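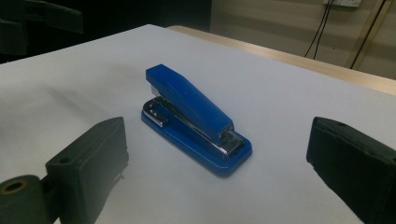
Print this item | E-mail this item

Every few months a reader writes to ask when a machine will finally do the chores, and every few months I give the same answer, which is "later." This time I decided to earn my keep and go ask people who work on it. I came away with a longer answer, most of it to do with office supplies. Folding a shirt gets the magazine covers, and a robot that loads a dishwasher can raise a nice pile of money, but the people I spoke to kept steering me back to the humble stapler. Sit one on a white tabletop with a gripper finger on either side and plenty of room all around, and you have given a machine about as kind a start as the working world is ever going to offer. The arm is blue, the base is blue, there is a shiny strip of metal between them, and a four-year-old could pick the thing up and staple the dog's ear with it.

Apolinar Huerta would like the four-year-old's resume. He runs the packing and paperwork bench at Ollside, a shop that ships replacement parts for commercial kitchens, and for one long winter he tried to hand off the dull end of the bench to automation. The job was simple to write down. Pick up the packing slip, staple it to the order sheet, put the stapler back, drop the pages in the tray.

"We got very good at the tray," he told me.

Picking up the stapler was fine on most tries. Over a run of 100, the arm they had on trial got hold of it all but six times, and everyone bought lunch. Then somebody asked it to staple. To do that you have to hold the lower half still, squeeze the upper half down on it, and keep two sheets of paper from wandering off while you do. A hand does all this with the palm, the thumb and a sort of general attitude. Two stiff fingers have to choose. Of those same 100 tries, 33 ended with a staple in the paper, and Huerta's definition of "in the paper" was a generous one. By December he had given the job back to a college student, who did it while eating a sandwich.

I took this sad story to Gayan Kanagaratnam, who tests household machines for Wickramasinghe, a small lab that gets hired by companies who want to know how bad the news is. He was not surprised. He was, if anything, cheerful.

His view is that we have been scoring the wrong part. "Grabbing" looks like the chore because it is what we see, and a video of a grab is easy to enjoy. The chore is what comes after. A stapler has a hinge and a spring, and the force you need changes on the way down. A jar lid is the same sort of trouble. So is a clothespin, a spray bottle, a can opener, and anything with a child-proof cap, which Kanagaratnam points out is also adult-proof and so should not count against the robots.

He keeps a list of 16 chores that he puts to every machine sent his way. He would not let me print the whole list, as his clients would start practicing. I can report that it includes wiping a counter (fair results), carrying a full glass (better than me), pairing socks (slow, with some odd ideas about what makes a pair) and refilling a stapler, which no machine has yet done on his bench without help. The best result so far belongs to a prototype called the Zandus, which finished nine of the 16. It needed most of a working day. The next best, the Cinus, finished seven but was a good deal quicker and broke only its own mug.

Where does that leave the reader who wants to retire the mop? Mopping, as it happens, is in decent shape. Floors are flat and they stay put. Moving bins from one shelf to another is in decent shape too, and plenty of shops now do it without making a fuss. If your chore is one object, one motion and the same place every time, you can probably buy something today, and it will probably work after a week of swearing. If your chore involves squeezing, peeling, snapping, or finding the end of the tape, keep your hands insured.

Huerta has not given up. He has a new trial coming, with softer fingers and a fixed stand that holds the stapler down, so the machine only has to push. I asked whether that was cheating. He said he had thought about it, and that if bolting things to the bench was cheating then so was most of manufacturing. I also asked why he didn't just buy an electric stapler. He said he has one. The student uses it.

Print this item | E-mail this item

Related items
The dishwasher problem, part two
Readers reply: what I would pay to never fold a fitted sheet
Robot vacuums and stairs, an update
Shop floor notes, July 2021
Who sweeps up after the sweeper?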